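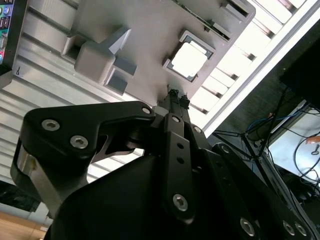 ## 1/6

Right, thread time. I spent my evening moving our little home server off a dying laptop and onto a secondhand mini PC, and I have opinions (so many opinions!).

## 2/6

Old box was called Barajas, new one's Arnuris. Finn Hamann named both and won't explain either. It's Debian again, no desktop, everything over SSH from the couch with a cuppa.

## 3/6

First go at the installer couldn't see the wifi card. Second go, same. Ended up running an ethernet cable down the hallway, and Cúc Cù nearly went flying over it on her way to the kitchen. Sorry mate!! 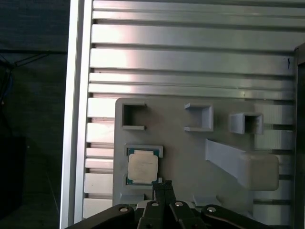
Anyway, once it was on the network the base install was dead easy. Copying 500 gigs of photos across with rsync, less so. I forgot the trailing slash and got a folder inside a folder. Classic me.

## 5/6

Cron jobs came over fine, Samba didn't. The users have to be added again with smbpasswd, and it took me 3 cups of tea to remember that.

## 6/6

Still to do: backups, and working out why the fan colour light blinks at 2 am. If you've got a favourite backup tool, chuck it in the replies.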